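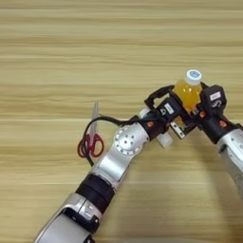

Pale wood table, oil or lacquer?

kojo_a
Posted 2024-11-13
Got a light wood table for the hobby room and need to pick a finish. It gets juice, glue and hand tools on it most days. The De Haan hardwax oil is what the shop pushed. Anyone used it on a pale top?

gesport81
Used it for two years. Fine with juice if you wipe it up the same evening. Orange left overnight gave me a ring that I had to sand out.

Imtiaz G
Lacquer. Two coats of Zarno matte and forget it. Oil on a work table is a hobby in itself.

josefien_vr
Disagree with Imtiaz. Lacquer is fine until you scratch it, and then you have to redo the whole top. With oil you sand one spot and carry on.

kojo_a
What scratches it most, in your experience? These are the things that live on mine.

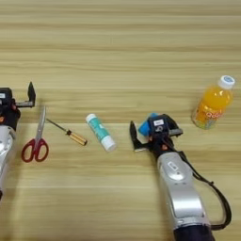
Re: Pale wood table, oil or lacquer?

josefien_vr
The screwdriver, easily. Scissors are OK lying flat like that. A glue stick does no harm with the cap on – dried smears come off with a damp cloth.

Imtiaz G
So put a cutting mat under the tools and lacquer the rest. Problem solved.

gesport81
A mat slides around on lacquer. I gave up on mine.

manee_r
Whichever you go with, test the underside first. Oil turned my pale top yellow and I liked the bands better before. Wivville sells small sample tins.

kojo_a
Didn't know about the sample tins, thanks. Will try the oil on the underside and leave it until March before I do the top.

Imtiaz G
Still say lacquer.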